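4. Logging a broadcast interview

This section covers the entry of broadcast interviews on foreign policy and armed conflict into the Hisevum media archive. It applies to desk editors and monitors with write access. For print and wire copy, see section 5.

We use cookies to remember your language setting. Accept | Manage

4.1 Before you start

1. Sign in and open the desk you are assigned to.
2. Check that the broadcast is not already logged. Search by outlet and air time, not by headline.
3. Have the full transcript ready. Partial transcripts are saved as drafts and do not reach the review queue.

4.2 Entering the interview

1. Select New Record, then Interview.
2. Enter the outlet name as it is registered in the Babaei outlet list. Do not type a short form.
3. In Ownership, choose State, Public, Private or Unknown. If the outlet changed hands, use the status on the day of broadcast.
4. Enter each speaker on a separate line, with the title given on air.
5. Paste the transcript. The limit is 1,000 lines per record.
6. Mark every casualty figure with the Claim tag and fill in the Source field.

CAUTION: Do not merge two casualty claims into one tag, even when the figures match. Merged tags cannot be split after review.
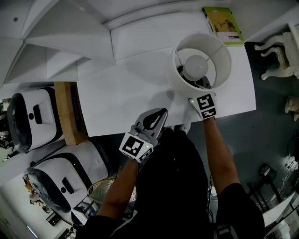
What should I enter when a speaker gives a figure but names no source?

Enter the speaker as the source and set Attribution to Unsourced. The record can still be published, but the claim is left out of the comparison tables until a reviewer changes the setting.

4.3 Sending to review

1. Select Check Record. Missing fields are shown in red.
2. Correct the fields and select Send.
3. Note the record number. A reviewer must be someone other than the person who made the entry.

NOTE: Records on the Fasness desk need 2 reviewers. The current reviewers are Touran Rashti and Izzati Hidayat. In their absence, send to Azadeh Mohammadi.

4.4 Error codes

Code 51: The air time is later than the entry time. Check the time zone.
Code 248: The speaker's title differs from an earlier record. Keep the title as given on air and add a comment.

Section last revised Sep 4, 2020. Outlet list changes go to Soudabeh Soltani.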